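May 20, 2026
2 min read
Search this notebook Search Clear

Transfers ledger, central budget to member states. Picking up from where Dario left the Barnemell sheets.

Row 2114 still wrong. Education grant for Ocampo district booked as released, but the district treasury shows nothing in. Either held at the ministry or sitting in the clearing account. Wrote to Dario Grasso, he thinks clearing account. I think held. No letter either way.

Also the 60 percent rule. Old formula gives 60 percent of the grant up front, rest after the review. New circular says nothing up front till review done. Which one aplies to the August tranche?? Check date on circular, my copy has the top line missing.
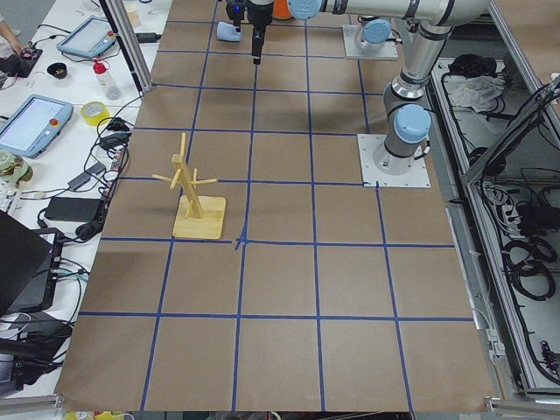

Mug stand on the grid, pegs empty.

Reran the parser on the gazette PDFs. 28 notices read clean, 8 came out as garbage, all of them the two-column ones. Will type those in by hand, quicker than fixing it. Kelomex export still swaps the release date and the signing date, so do NOT sort on either until Allitus send the corrected file.

Named the hold column "status_b" for now. Terrible name, change it. Don't merge with "status", that one is the ministry's own wording and we need it untouched for the write-up.
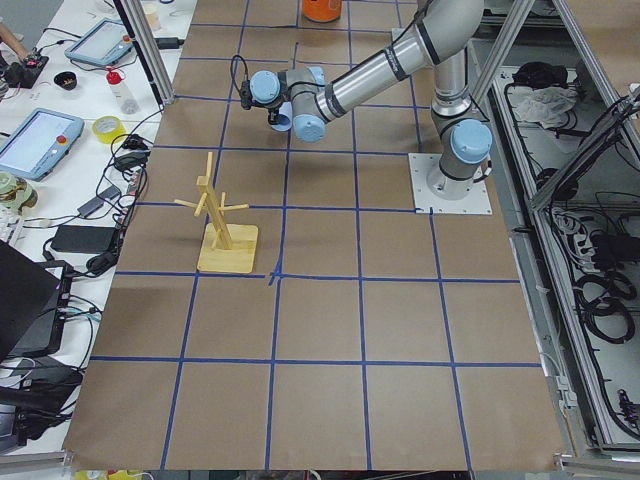
Does a withheld grant count as cut in our table?
Only once the budget year closes with no release on record. Until then it goes in as pending, with the promised amount in its own column.

Left to do: hand entry, circular date, ask the Ocampo finance office for thier receipt book pages. Dario has the scans password. Backup is from before the rerun so make a new one first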